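15 February 2025

Roll-call notebook, Plestberg council votes

Great day on the vote matching! Finally got all 452 recorded votes from the last council term lined up with the district each member sits for. Cúc Mai found the old ward list (the one from before the Michiels boundary change), and that cleared up nearly every mismatch we had.

Still open:

1. The transit levy. 57 votes have no name next to them in the minutes, only "aye" or "no." Daryna Bilyk thinks the clerk's audio will settle most of them. I'd love to hear the debate anyway -- Gumach ward split right down the middle on this one, and I want to know who moved first.

2. Absences. We've been lumping "absent" with "abstained." Wrong, and it makes the Gumach members look far more timid than they are. Splitting the column tonight.

3. Write-up for the Pruveo newsletter. Parks budget piece, text to Cúc by March.
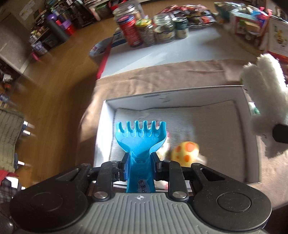

4. Recheck 10 votes by hand from each session, starting with the curfew bill. Daryna reads, I mark. Did the first 15 minutes of it before lunch and found one flipped vote already, on the second reading. Fixed in the sheet, old value kept in the notes column.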